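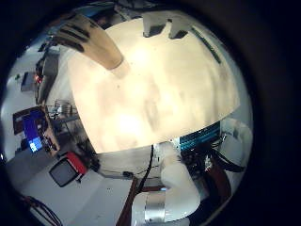

Switching to a smaller water heater

2019-09-14

The old heater in the Fondcombe apartment finally gave up in the spring, so I replaced it with a Jatex tank that holds less and fits under the kitchen counter. I paid $539 for the unit and another $400 to have it installed. The first quote I got was $900 for labor alone, and that did not include hauling the old one away.

Four of us live here. Two showers in a row are fine. A third one needs a wait of half an hour, so we moved one of them to the evening and that took care of it. Dishes get done after lunch now.

The electric bill is lower, but we also had a mild summer, so I will look at it again in December before I say how much the tank has to do with it.

One complaint. The drain valve faces the wall, and I had to buy a short elbow fitting at the hardware store to get a hose on it. The manual says to flush the tank once a year. I put it on the calendar next to the furnace filter.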